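Judolell 41 Office Tower, Refurbished

Home / Computers / Desktop / Refurbished / Judolell 41

Price: 200 dollars, keyboard and mouse included
Condition: used, tested, cleaned
Color: black
Storage: 1000 GB
Availability: in stock at the Fludlow shop

The Judolell 41 is a normal desktop computer for people who write letters, keep accounts, read mail and have many browser pages open at the same time. We buy these machines from offices when the office changes its equipment, we put in a new drive, and we sell them again with a guarantee of one year. It is the tower we sell most often to small shops and to families with children in school.

Please read this page to the end before you order. Some customers come back to us with a question which is already answered here, and for those living far from Fludlow the trip is long.

What is new and what is used

The case, the motherboard and the processor are used. The storage drive is always new. The memory is used but tested during one full night, and if a module shows even one error we don't put it back. The power supply is used in most of the machines. When the fan of the power supply makes noise we change the complete unit, and you will find this written on the paper which is glued inside of the side panel.

The outside of the case can have small scratches. We don't paint them. If the front has a crack, or a button that stays inside when you press it, we keep the machine for parts and it is not sold as a Judolell 41.

How we open and check the tower

Every tower is laid on its side and the side panel is taken away. First comes the dust, with air and a soft brush, then the old heat paste is removed and new paste is put. The cables are pushed in again one after another. Mekdes Abera wrote the order of work for us in February and we follow it from the printed sheet, also on the days when there is much to do and everybody believes he knows it by memory.
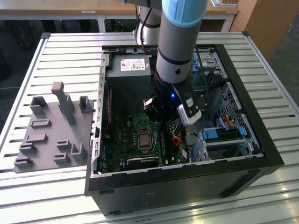
The cleaning takes more time than the repair, especially with machines from bakeries and from workshops. A tower from a bakery has flour in the power supply, and flour together with a little humidity becomes like glue. We accept these machines, but we pay less for them, and the seller should tell us where the computer was standing. A machine from a smoking room we do not buy anymore. The smell stays in the plastic of the front even after washing, and we had two of them returned.

After cleaning, the computer runs in the test rack from the morning until we close. We read the temperature, copy large files in both directions and start it again many times. Then it stays switched off for the night and is started cold the next morning, at eight. A weak power supply often shows itself only at this moment.

Memory: how much do you need?

The machine is sold with 8 GB. For letters, accounts and mail this is enough, and you don't need to buy more only because the seller in another shop said so. If you work with photographs, or if you keep the video call open together with a large table, please take 16 GB. We can put it in while you wait.

You can also do it by yourself at home, it is not difficult. Switch off the computer, pull the power cord out and press the power button one time for five seconds. Touch the metal of the case with your hand. The small clips at the ends of the memory slot go to the outside, the module comes up, and the new one goes in straight with equal pressure at both sides. The notch in the module must meet the bar in the slot. If it does not want to go in, please do not use force, turn it around and look again. When the clips close with a sound, it is good.

Opening the case at home does not end our guarantee. A motherboard that was broken with a screwdriver is not covered, of course.

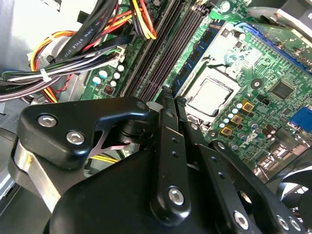
Drukgate Computers — Department of Desktop Refurbishing, Fludlow

Connections

On the front there are two USB ports and the sockets for headphones and microphone. On the back there are four more USB ports, the network socket, one HDMI and one DisplayPort. There is no wireless inside. We sell a small USB adapter for it, but when the cable can reach the room, take the cable. It is cheaper and you will have less trouble with the video calls.

A speaker is built in, although it is very small and good only for the system sounds. For music or for a film please connect something else.

Older screens with the blue VGA plug work with an adapter. Ask for the adapter when you buy, and tell us that it is for VGA. Every month somebody goes home with the wrong one.

Operating system

You can choose between Windows 11 with a valid license and Linux Mint. The price is the same, because the license comes already with the machine. We do not install trial programs, and we do not make a user account in your name. At the first start you choose the language, the keyboard and the password. Write the password on paper and keep the paper. We can erase the computer if you forget it, but we are not able to open it for you with your files inside.

Moving your old files

If you bring your old computer, or only its drive, we copy your documents and pictures to the new one. This service costs nothing up to 800 GB. Programs cannot be copied in this way and must be installed again. Please bring the license keys if you have them.

The copying is made by Gemechu Fikre at the back counter and it needs normally one working day. An old drive which makes a clicking noise should not be started again at home, not even for one try. Bring it to us as it is, in a soft cloth, and don't leave it in a hot car on the way.

We keep your old drive for two weeks in an envelope with your name, and then you receive it back. Check in this time if everything is there — the folder with the pictures, the mail, also the bookmarks, which are often forgotten.

Where to put the tower

Leave the space of one hand behind the case and do not close it in a cabinet. On a thick carpet the air from below cannot enter, so put a board under it. The Judolell 41 may stand or lie, both are allowed by us. When it lies, please do not put the printer on top.

A desk by the Jafri workshop, with a side shelf for the tower, can be seen in the shop and ordered together with the computer. It is of pine, not painted, and it is delivered flat. The delivery of the desk is separate from the delivery of the computer and can arrive later.

Delivery and returns

In Fludlow we bring the computer to your door and connect it, if the screen is already there. Outside of Fludlow we send it by parcel in a double box. Keep both boxes for the first month. A tower that is sent back in a single box is very often damaged at the corner, and then we have an unpleasant discussion which neither of us wants.

You may return the computer in 14 days without a reason. We give back the full price, but the parcel cost stays with you. During the year of guarantee we repair without payment, and when the repair takes more than five working days you can borrow another tower from us.

Also in this section

Judolell 41 with 16 GB memory
Memory module 8 GB, used and tested
USB wireless adapter
HDMI to VGA adapter
Power cord, two lengths

Questions before you buy

Call the shop between 9 in the morning and 5 in the afternoon, or write by the contact form. Say what you do with the computer in a usual day and which screen you have. With these two things we can give you a good answer, also when the answer is that your old computer needs only a new drive.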